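Surnska opens its hand-held teaching kit to small workshops this June

Plevley -- I've been putting off writing this announcement, mostly because I'd sooner be at the bench, but my colleagues at Surnska say a press release can't be a phone call, so I'm typing it up myself. Starting in June, any small shop or school that wants to teach a robot arm a job can borrow our Lorow kit and do it by hand. You don't write code and you don't need the arm in the building. You pick up the gripper, you do the job, and the recording goes off to train the arm later!

I'm Tõnu Sproģis, and I look after the demonstration side of things here. For a long time we taught our arms by remote control, one person with a pair of joysticks and a lot of patience (mine ran out first). Remote control still has its place, and we still use it for heavy parts and anything sharp. But for little everyday jobs, holding the gripper yourself is so much quicker to learn. You feel it when the fingers close on something. With the joysticks I always felt like I was buttering toast through a mail slot.

The first task set we're putting out is called Luik, and it's all small desk stuff: pencils, cups, lids, clips. It holds 3,855 demonstrations, every one of them done by a person with a gripper in hand. The pencil and cup job is the one I'd start a newcomer on, and I've done a fair share of those myself.

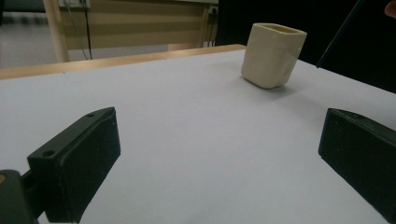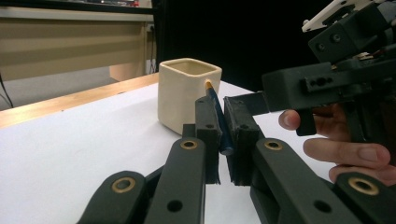
What we ask of people is pretty simple. Move at the speed you'd like the arm to move. Put the cup somewhere different every time, even if it feels silly. If you fumble, keep going and fix it, and leave the fumble in the recording -- an arm that has only ever been shown perfect runs has no idea what to do when a pencil slips. We used to throw those takes out, and I still wince thinking about it.

A new person usually gets comfortable in almost 20 minutes. After that we suggest doing 100 takes of one job before switching to the next, with a break whenever your wrist starts complaining. Mine complains early.

The kit goes out on loan for 4 weeks at a stretch and comes with the gripper, a carrying case, a charger, and a printed guide that I wrote and then rewrote after my sister couldn't follow page two. When it comes back, we check your recordings with you over a call and talk through which ones are ready for training. You keep a copy of everything you record.

Shops that already own an arm can ask us to check whether it will work with Lorow before they sign up. Loan requests are open now through the Surnska front desk in Plevley, and press folks who'd like to try the gripper are welcome any afternoon after 2. Ask for Tõnu, and wear sleeves you can push up.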